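**Ticket:** Success rate on Losora sort task does not match the offline metric
**Opened:** 2025-07-25
**Component:** Ostano policy training, evaluation
**Assignee:** Szabolcs Sárközi
**Status:** Open, workaround in place

### Summary

The Ostano checkpoint scores well on held-out action error and badly on the arm. Training set is 2,010 demonstrations of the brick sort. Evaluation is 100 rollouts per condition, same start poses, same object list. The offline number improves with every checkpoint after the midpoint of training. The rollout number peaks early and then falls.

We need to know whether this is a policy problem, a data problem, or a fault in how rollouts are scored. The draft of the Skiltton comparison depends on the answer.

### Steps to reproduce

1. Load the final Ostano checkpoint with the default config.
2. Run the Losora sort list with the wrist view enabled.
3. Score with `barroso_eval`, default thresholds.
4. Repeat with the midpoint checkpoint. Compare.

The gap shows up on both workstations, so I have ruled out the GPU driver.

### Log

**Entry 1.** Checked action normalization first. Statistics file matches the training run. Replaying recorded demonstrations open loop lands within tolerance, so the controller and the kinematics are fine.

**Entry 2.** Checked latency. Wrist frames reach the policy two control steps late. The same delay exists in the demonstrations, and compensating for it made no difference to the result. Reverted.

**Entry 3.** Sorted the failures by phase. Grasp failures are rare and do not change between checkpoints. Nearly all of the extra failures come from the release phase: the late checkpoint opens the fingers over the wrong compartment, or over the rim, or hovers until timeout. The approach looks normal up to that point.

**Entry 4.** Masked each input in turn. With the wrist view masked, the midpoint checkpoint gets much worse and the late checkpoint barely changes. The late checkpoint has mostly stopped using the wrist view during release and is going by joint position. Held-out error can't catch this. The held-out demonstrations were recorded with the containers in the same places as the training ones, so joint position is enough to predict the action.

**Entry 5.** Tested the idea directly. Shifted the containers by a few centimeters, kept everything else fixed, reran both checkpoints. The late checkpoint releases at the old location. The midpoint checkpoint follows the shift in most rollouts. I consider the cause confirmed for the policy side.

**Entry 6.** Separate issue in the scorer. `barroso_eval` assigns each brick to a container by color mask and nearest container center in the wrist view. Both assumptions are weak when two containers sit edge to edge.
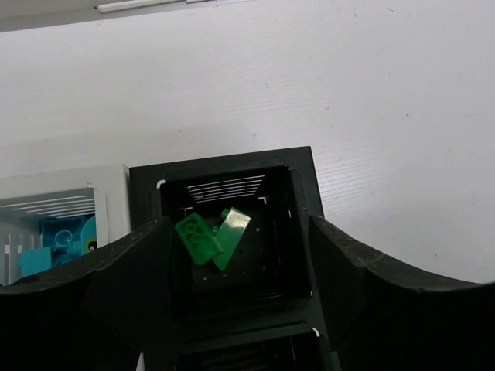

The black organizer has its own compartments, and the scorer treats the whole thing as one container with one center. With part of the organizer outside the view, the computed center moves, and a brick near a wall can be assigned to the neighbor. The color mask has trouble too: glare on a green brick drops those pixels out of the mask, and the remaining area can fall under the minimum size. The brick is then scored as missing.

Neither fault explains the drop between checkpoints, as both are scored the same way. They do add noise to every number we have reported so far.

### Workaround

- Use the midpoint checkpoint for anything on the arm.
- Score releases by hand until the patch is in. Label by compartment.
- Do not quote held-out action error as evidence of task success.

### Proposed fix

Policy: retrain with joint position dropout during the release phase, and add demonstrations with shifted containers. The existing set stays as is — I do not want to change two things in the baseline.

Scorer: replace the nearest-center rule with a polygon per compartment, fitted from the rim. Lower the minimum mask size only after the polygons are in.

### Open items

- Rerun all 100 rollouts per condition with the patched scorer.
- Check whether the Skiltton baseline has the same dependence on joint position. It was trained on the same demonstrations.
- Numbers from the November report were produced with the old scorer and need a note in the changelog.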